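Zoëga Hotel, Wallton
Guest Bathroom Robot: Floor Safety Checklist, with Comments
Inspected by Hjalti Damgaard, housekeeping. Room used: 627. Date: 5 Jul 2018 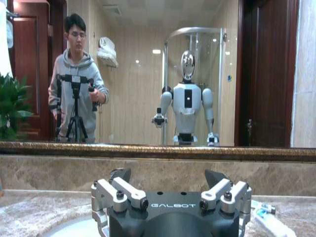

How to read this

Each line gets one of four marks: OK, FIX, WATCH or N/A. Comments are mine unless they have initials. AB is Aksel Baldursdóttir, who runs the sixth floor and has to live with the results. The form itself came from Plisov with the robot and was plainly written for a warehouse, so a few lines have been bent to fit a bathroom. I left the original wording where it was funny.

Part A. Before the robot enters the room

A1. Guest has checked out, or has agreed in writing to robot service.
OK. We had one agreement form that asked guests to initial next to "manipulator." It now says "robot arm." Agreement rates improved.

A2. Door wedge in place, hallway sign out.
FIX. The sign says ROBOT WORKING. Guests read this as an invitation. Two came in and one wanted a photo with it. Aksel has asked for a sign that says something duller.
AB: "Maintenance" would do. People run from that word.

A3. Path from hallway to vanity clear of obstacles.
WATCH. Bath mats. Pick them up first and drape them over the tub or the shower door, never the doorknob. The form wants us to check for "pallets and forklift traffic." OK on both.

A4. Attendant present and named on the log.
OK. One person stays with the robot whenever it is in a bathroom. That stays true until the end of September at least, whatever the slide deck said.

A5. Attendant has done the 20 minute training.
FIX. Everyone on six has done it. Two people on the late shift have only done the video, and the video has no sound. They should do it again with a human being who will let them push the stop button. Pushing it once in training takes the fear out of it.

Part B. Stopping it

B1. Stop button tested at start of shift.
OK. Tested in the hallway and again at the vanity. Stopped both times.

B2. Attendant can reach the stop button without crossing in front of either arm.
FIX. With the robot facing the mirror and the attendant on the door side, yes. If the attendant has drifted around to the shower side, no, and the shower side is where people drift to, as there is more room to stand. Put tape on the floor. Aksel has tape.
AB: I have had tape since May. I was waiting for the form to ask.

B3. After a stop, arms hold position and do not drop.
OK.

B4. Restart requires a deliberate action by the attendant.
OK. Hold the key for 5 seconds. It feels much longer with a supervisor watching.

Part C. Arms and grippers

C1. Gripper fingers open and close fully, no grinding or sticking.
OK.

C2. Bolts on finger linkages checked by eye.
OK. The original asks for a torque reading. We are housekeepers. Plisov does the torque readings on its service visit and leaves a slip in the folder.

C3. Fingertip pads clean, no cracks, no leftover toothpaste.
FIX. The toothpaste part is my addition. The robot handles whatever the guest has left at the sink, and guests do not always put the cap back on. Wipe the pads between rooms with a damp cloth, using a fresh cloth for each room, same as you would with your own gloves. The log has no box for this, so I have drawn one in by hand.

C4. Pinch points marked.
WATCH. The linkages open and close right at hand height when the arm is over the counter. Everybody on the team has reached in to straighten a toothbrush while the arm was out, me included. It is pure habit, the way you'd fix someone's collar. Stop the robot first, then straighten the toothbrush.

C5. The arm that is not working stays down at the side.
OK. This used to be a problem in narrow bathrooms. Plisov changed a setting.

Part D. Wet rooms, mirrors, marble

D1. Floor dry where the robot will stand.
OK. Mop before, and then give it time. I know the schedule has no time in it. See Part F.

D2. Counter dry before anything is placed on it.
OK. The speckled marble hides water well. Run your palm over it.

D3. Robot does not mistake reflections for objects.
WATCH. The big mirrors in the sixth-floor baths were chosen by someone who loved gold frames and had never heard of machine vision. In the first weeks the robot would slow down in front of the mirror and wait, I suppose for the other robot to go first. Plisov says it is solved. It has been fine for me. I still want it logged each time it pauses facing the mirror for no clear reason, with the room number.
AB: Room 627 twice last month, both before lunch. I wrote it down.

D4. Glass shower doors closed before robot enters.
FIX. Closed every time I looked. Marked FIX only because two of the magnets are weak and the door can swing out by itself. That was true with human staff as well, and it hit me in the elbow for years without ever making it onto a form. Work order is in.

D5. Cleaning sprays kept off the robot.
OK. Spray on the cloth, in the hall. The head has a mirror finish and will show every drop, and people can't help polishing it. Please stop polishing it. Use the cloth from the Plisov kit and only when it is switched off.

Part E. The person in the room

Plisov's form had one line here: "Operator fit for duty." I asked the people who do the job what ought to be on it and got a page and a half. Shortened.

E1. Attendant knows what the robot will do next.
WATCH. Better than it was. There is a tone before the arm moves, and on the sixth floor it sounds exactly like the service elevator. Plisov has been asked for another tone.

E2. Attendant is not doing another task at the same time.
FIX. This is the one I care about. The plan was that while the robot tidies the vanity, the attendant makes the bed. Then we decided the attendant must watch the robot. Both instructions are still on the wall, in the same font, and the team has been left to work out how to make a bed while looking into a bathroom. Take the first one down today.

E3. Equipment held by hand during demonstration runs is within a comfortable weight, breaks are taken.
FIX. When someone is standing beside the robot with a tripod rig to show it how a thing is done, that person's shoulder is the part that fails first. Swap people more often than the log suggests. The log suggests once per floor. The log has never held a tripod.

E4. Attendant has somewhere to stand.
FIX. See B2. In the smaller bathrooms the answer is the doorway, and the doorway is also the way out. If the robot, the attendant and an open door don't fit together, skip that room and do the counter by hand. It takes a couple of minutes. You used to do it every day.

E5. Attendant can refuse a room without it being counted against them.
WATCH. Management says yes. The weekly sheet still has a column called "Skipped," printed in red. Could it be printed in black.

Part F. What has changed in the work (no boxes to tick, but the form had a blank page)

The Rirnovness project was sold to us as less bending and less scrubbing. There is less bending over the vanity, I will give it that. Backs are better on six than on five and people have told me so without being asked. The scrubbing has stayed where it was, since the robot doesn't scrub. It picks up, puts straight, puts down. Tubs and toilets are still ours, and I notice that no machine has yet shown interest in the toilets.

Waiting is new. A room attendant is somebody who moves all day, and now part of the shift is spent standing with your hands folded while a machine considers a tube of toothpaste. Some people like the rest. Others find it more tiring than the work was. Two have asked to go to the fourth floor, where there is no robot, and I think we should let them go and not write anything beside their names.

Then there is the question of who gets the blame. Last month a guest's glass was chipped and the attendant was asked to explain it. She had been standing where the training told her to stand, watching what the training told her to watch. My request is that breakages with the robot in the room go down as robot breakages, and that the hotel and Plisov sort it out between them. We lost plenty of glasses before. At least then we knew whose elbow it was.

Pay grade for attendants trained on the robot: still "under discussion." I put it on a safety form because people who feel cheated hurry, and people who hurry reach past the arm.

AB: Agree with all of this. Also the robot has its own charging spot with a rug and my staff have a shelf in the linen room.

Part G. End of run

G1. Robot parked, arms down, grippers empty.
OK. Check the grippers with your eyes. A guest's hair clip went down to the charging room and spent a night there.

G2. Guest items back where they were found.
OK. Brush and paste together on the right side of the sink unless the guest had them somewhere else. The robot has strong views about straight lines. Guests don't mind.

G3. Hours written in the log.
OK. Full service at 1000 hours, by Plisov and not by us, even if someone on the phone offers to walk you through it.

G4. Sign removed, wedge removed, lights off.
FIX. Wedge was still in the door when I came back up for my pen.

Open items and who has them

Tape on the floor (B2): Aksel, today.
New hallway sign (A2): Hjalti.
Second training for late shift (A5): Hjalti, with sound.
Old instruction off the wall (E2): whoever reads this first.
Box for wiping fingertip pads (C3): Hjalti, to be printed properly in the log.
Shower door magnets (D4): maintenance.
Tone before arm movement (E1): Plisov. Asked once in writing, will ask again.
Shorter turns with the tripod rig (E3): Aksel to set the times with the team.
Red column (E5), breakages and pay grade (F): management. Next check in September, when I will copy these lines over word for word if I need to.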